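Posted in March by Muriithi
Filed under: gadgets, poor decisions

Three weeks with the Trindberg starter arm

I've wanted a robot arm since I was old enough to be told to clean my room. So when Deltance started renting out the Trindberg by the month, delivery and support included, I did what any responsible adult would do and read one page of the terms before signing up.

The rate is $584 a month with a two-month minimum. To buy it outright you'd pay $3,454, plus shipping from the other side of the country, so renting makes sense right up until you do the arithmetic past month five. I did the arithmetic in week two. Don't do that.

What you get

One arm, one parallel gripper, a power supply, an emergency stop, a licence for the Pemier software and a manual that has been translated by somebody who was clearly looking forward to lunch. My favourite line is "Please be confident the arm has finished before your hand." I've thought about getting it printed on a tea towel.

Assembly took me an evening. The bolts are fine, the hex key they supply is made of cheese, and there's a step where you have to feed a connector through the base while holding the whole thing at an angle only possible for people with three elbows. Clamp it to something heavy. My first choice of table had opinions about being clamped to and we've since parted ways.

The bowl business

Pemier ships with a handful of practice jobs, and the one I've sunk most of my evenings into is tidying up plastic bowls and cups. You put them out however you like on a plain cloth, hit Run, and the arm goes looking for something to grab. Bright colours suit it. It was hopeless with my clear glass tumblers, which it treated as a rumour.

Rims are the whole game. With a bowl sitting the right way up, one finger goes inside, one goes outside, and the gripper closes on the edge. Turn the bowl upside down and there's no rim to pinch, just a slope and a flat base, and the default grasp has no answer for that. The manual's answer is "reorient the object," meaning me.

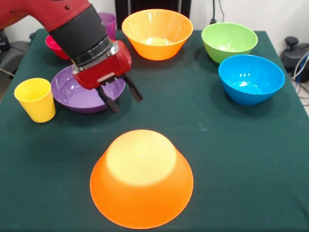 What it does well

1. Repeating itself. I ran the same pick on the same bowl 40 times over one long evening and it missed 2. I've had worse results from a dishwasher.

2. Being stopped. The emergency stop works instantly and with a very satisfying clunk. I tested this more often than the safety section recommends.

3. Support. Deltance's help line picked up before I'd finished making my tea, and the person at the other end didn't ask me to turn it off and on again until the second question.

What it doesn't

1. Anything shiny. A glossy bowl under an overhead light gave me more failed grasps than any other piece of kitchenware I own. Dimming the lights helped a bit.

2. Nesting. It'll set one bowl inside another if the sizes are friendly. If they're close, it jams the top one in crooked and reports success with what I can only call pride.

3. Updates. Pemier wanted to install one every time I opened it, and the third one wiped my saved positions. There's an export button. Use it before you need it.

Should you rent one?

If you're teaching yourself this stuff and you've got a spare table, sure, for the two months. I'm handing mine back at the end of the term and I'll miss it a little, mostly around dinnertime. If you were hoping it would do the dishes, my kitchen sink would like a word.

Comments (3)

gravelbike: Does the gripper come with softer finger pads? Mine chewed the edge off a margarine tub.

Muriithi: They're an add-on, naturally. I've been using a strip of bicycle tube and it grips better than you'd think.

tinshed_north: Month five arithmetic is exactly how I ended up owning a bandsaw.

Recent posts

The label maker that wouldn't do apostrophes
Robot mop versus the hallway rug, round two
I timed my neighbour's snowblower
Cheap hex keys, ranked by regret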